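Jiltholm Studios, Summer Safety Walk-Round
Checked by: Carla Sleiman, with Gheorghița Tudose holding the ladder and the keys
Date of walk-round: 14th July
Next one due: before the end of August, once the stairwell painting is finished

Good morning everybody, and thank you for leaving your doors unlocked as asked (nearly all of you did, and the rest I caught at lunch). As always the items are marked OK, FIX or WATCH, and my comments follow each one, longer than they need to be in places, but I'd sooner you had too much than had to come and find me. 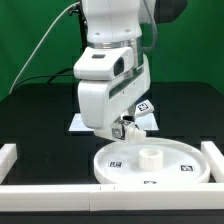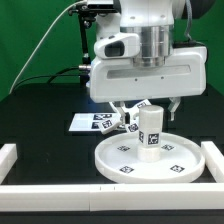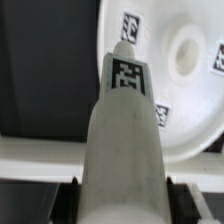
Jiltholm, ground floor. The round white tray is in the second picture, the scuffed off-white plastic in the third.

WAYS IN AND OUT

1. Front door opens fully and closes by itself: OK
Lovely. The new closer is a great improvement on the old one, which used to slam hard enough to rattle the mailboxes. Please don't wedge it, even on hot days.

2. Rear exit clear on both sides: FIX
Inside was clear. Outside, there were two bicycles and a rolled-up carpet leaning against the door, and I had to put my shoulder to it. The bikes have gone to the rack by the gate. The carpet is in the yard under the overhang, and if it's yours please come and claim it before it rains!

3. Hallways free of stored items: WATCH
Much better than spring. There is still a stack of flat cardboard outside Studio 7 that seems to get a little taller each time I pass. It isn't blocking anything yet, so I'm only asking nicely.

4. Stair treads and handrails secure: FIX
The handrail at the turn of the back stairs moves when you lean on it. Gheorghița tightened the bracket, but the plug in the wall has gone soft and needs replacing properly. Until then, keep to the left side coming down, particularly if you're carrying something.

5. Exit signs lit: OK
All lit, including the one over the kiln room that used to flicker.

FIRE

6. Extinguishers in place, pins and seals intact: OK
Every one of them is hanging where the plan says it should be, and the gauges are in the green. The one by the sink had a dish towel draped over it. I have moved the towel.

7. Smoke alarms tested: FIX
I pressed every button and all but one gave me a good loud shout. The quiet one is at the top of the front stairs. The battery is fresh, so the unit itself has come to the end of its days, and a new one is on order from Zedia. Asger Thorlacius has lent us his spare for the meantime and it's already up, with my thanks.

8. Fire doors close and latch: WATCH
The door between the print room and the corridor closes but doesn't always click. Give it a push behind you, please. I think it's only swollen from the damp and I'd like to see how it behaves in dry weather before we plane anything off the edge.

9. Oily rags in lidded metal bin: FIX
I found a pile of linseed rags in an open paper bag under a table. I know we go over this every year and I'm sorry to be a bore, but these can heat up all by themselves and catch. The metal bin is by the yard door and it has plenty of room in it.

ELECTRICITY

10. Sockets and switch plates undamaged: OK
The cracked plate in the kitchen was replaced by Baldur Kárason in the spring and it's a very neat job.

11. Extension cords in good condition, one to a socket: FIX
Two cords plugged into each other upstairs, running under a rug, to reach a lamp. Off the rug they came, and the lamp has moved closer to the wall. If you need a longer cord, ask me, as there's a box of good ones in the office and I would love to see them used.

12. Cords kept off the floor where people walk: WATCH
Fine on the whole. A few along the window side upstairs could be taped down.

13. Electricity meter readable and cupboard unlocked: OK
Reading 3,709. I write it here every time so that I can find it again.

WATER, KITCHEN AND FIRST AID

14. Hot tap temperature: OK
Comfortable. The notice above the sink has faded, so I'll print another.

15. Leaks: WATCH
There's a slow drip under the kitchen sink. The bowl beneath it catches the drip perfectly well, but please tip it out when you see it's getting full.

16. First aid boxes stocked: FIX
Upstairs is complete. Downstairs has no plasters left at all, and the eye wash is out of date. I've ordered a box of 100 plasters and fresh eye wash, to share between both floors. Jytte Norðdahl has kindly offered to look in the boxes at the start of each month and top them up.

17. Microwave and kettle clean and undamaged: OK
The kettle needs descaling, though I suppose that's a tea matter more than a safety one.

SHELVES AND STORAGE

18. Tall shelving fixed to the wall: OK
I tugged at all of it. The Celtach units at the back are marked for 200 pounds a shelf, so keep paper stock on the lower ones and don't be tempted to stack above head height.

19. Step stools and ladders sound: FIX
The short wooden stool has a split in its top step and has been taken out of use. Please don't rescue it from the yard.

Comments are welcome on the sheet pinned up by the mailboxes, or knock on the office door, where there is usually coffee.

Carla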